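A Almofada Direita 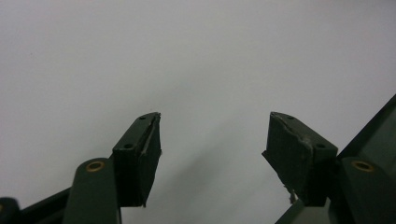 As duas pontas abertas, com o revestimento gasto.

Margareta Cârstea queria trocar as almofadas antes da última série. Liviu Moldovan disse que não.

— O método diz as mesmas pontas do início ao fim.

— O método foi escrito em janeiro, com as pontas novas.

Faltavam 25 demonstrações. Ela pegou na garra e fez a primeira, devagar, como fizera as outras. Na sexta o copo escorregou. Liviu anotou a falha na folha do Zetar e não levantou os olhos.

— Conta? — perguntou ela.

— Conta.

À noite o modelo treinado com as falhas acertou 40 tentativas seguidas. Margareta releu a folha, apagou a luz da bancada e deixou as almofadas novas na gaveta.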